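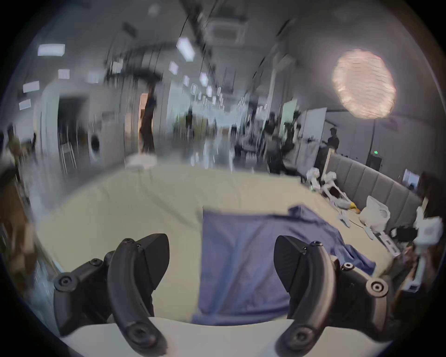
Blaues Tuch auf cremefarbener Bettfläche.

Bettwäsche wird teurer — zumindest das Waschen. Die Wäscherei Nivstead erhöht im Januar die Preise für Pensionen und kleine Hotels in Plokska. Pro Garnitur 50 Cent mehr, Handtücher bleiben gleich. Grund laut Geschäftsführer Martti Oksanen: Strom, Wasser, Löhne. Die letzte Erhöhung liegt zwei Jahre zurück. 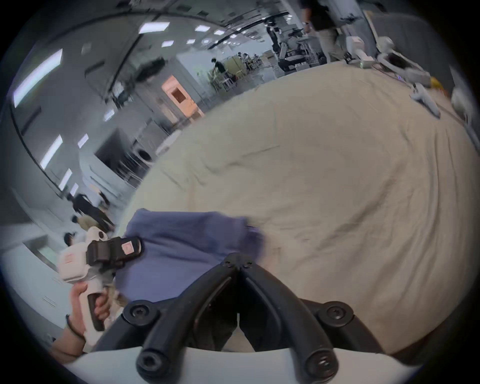 Bei den Betrieben kommt das schlecht an. Mansa Kwofie, Pension Abugri, 30 Betten, hat den Brief erst gestern bekommen. "Die Preise fürs Frühjahr sind längst raus, die kann ich nicht mehr ändern." Sie überlegt jetzt, selbst zu waschen. Platz im Keller wäre da, Machinen nicht. 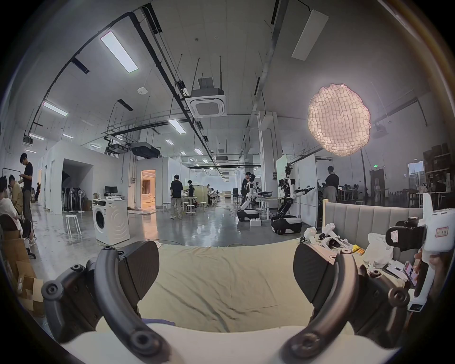
Beigefarbenes Laken, hellgraues Polsterkopfteil.

Andere wollen wechseln. Konkurrent Cemgate nimmt nach eigenen Angaben noch Kunden an, holt aber nur bis 8 Uhr morgens ab. Für viele zu früh — die Gäste schlafen dann noch.

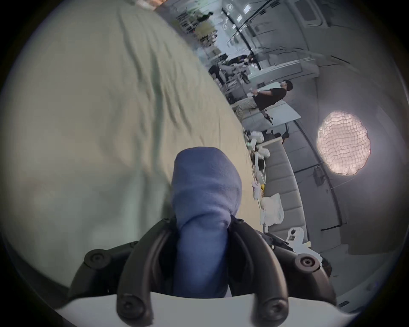 Kwesi Gyamfi vom Gastgeberverein will mit Nivstead über einen Sammelrabatt reden. Termin steht noch nicht fest. Bis dahin gilt der alte Preis, auch für Aufträge die schon angemeldet sind.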